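15 Nov 2022
Tirnance bench notes – sorting cell, grasp planner and hand-eye timing

Picking up from where the last entry stopped. The new grasp scorer is merged into the Pleko branch and it runs! I spent the morning expecting a fight with the message types and got one small fight, over the palm orientation. The planner was publishing it in the wrist frame and the hand controller was reading it in the base frame. It's in the base frame everywhere now, and I've renamed the field so the old code won't even build against it. If your local copy suddenly refuses to compile, that's me, sorry, pull and rebuild.

The best bit of the day was the timing. For weeks we've had the left hand closing a touch early on parts near the bin rim, and we kept blaming the finger trajectories. I logged the colour and depth stamps side by side and the depth was arriving 200 ms behind, every time. The planner was happily pairing a fresh colour mask with a stale depth image. When the head is still you'd never notice. When the head is still settling, the part centre ends up shifted toward the conveyor and the fingers curl in over the belt rail.

The fix is dull and I love it: match on capture time, drop anything without a partner, and make the planner wait for the next pair. It costs us a little on each cycle. I don't mind one bit, the point clouds look so much cleaner.

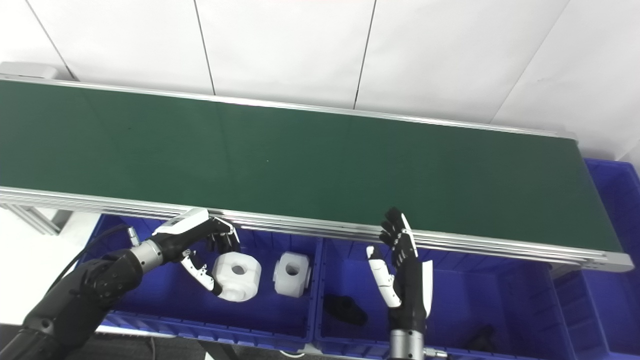 Segmentation is in decent shape for the white parts. The big rounded one with the hole through it comes out as a single clean mask, and the hole makes a lovely feature for fixing the centre. The smaller blocky one also has a round hole on top, and the classifier sometimes got excited and called it the big part seen from further away. I added the fitted hole radius in metric units as an input instead of pixels, and on the replay set the mix-ups went from 19 down to 2. Both of those left over are parts jammed hard up against a bin wall, where the ribs confuse the edge fit.

Dark items are still the weak spot. Depth on the black pieces is patchy, and the mask tends to leak into the shadow along the bottom of the bin. Tried a longer exposure, which helped the black pieces and wrecked the belt rail, where the aluminium blows out into a big bright stripe and the plane fit goes wandering off after it. Two exposures merged would probably do the job. Mostyn already has a bracketing node that we could borrow, though it wants a newer driver than ours and I'd like to keep that upgrade separate from everything else.

Other things touched today:

Rail as an obstacle. The near rail was modelled as a thin box. It's a good deal chunkier than that, so I swapped in the proper slotted profile and padded it by 8 mm. The approach planner now comes in from higher up. Some of the old plans fail outright with the new model, and looking back at them in the viewer, they deserved to.

Two-arm planning. With the right hand parked upright and fingers up, the left arm solver was treating it as fixed and routing miles around it. I've let the planner propose a small retreat for the idle arm if that shortens the path. It works nicely in sim. Not enabled by default yet – flag is allow_idle_retreat, please don't switch it on with the hardware until the joint limits check is in.

Cable. The collision model doesn't know about the loop near the left wrist. A fat capsule would cover it but eats a fair bit of reach into the left bin. Want to think about that one properly.

Replay tool. You can now scrub backwards, and the planner state follows along. This has made me unreasonably happy. Press R to rerun the planner from whichever moment you've stopped on. Seed is saved with the log, so you should get the same plan I did. If you don't, tell me, I want to see it.

Next: joint limits check, then the merged exposures on recorded data only. Tenbridge logs are on the shared drive in the November folder, and the bad depth pairs are still in there on purpose so we can test against them. Don't clean them up.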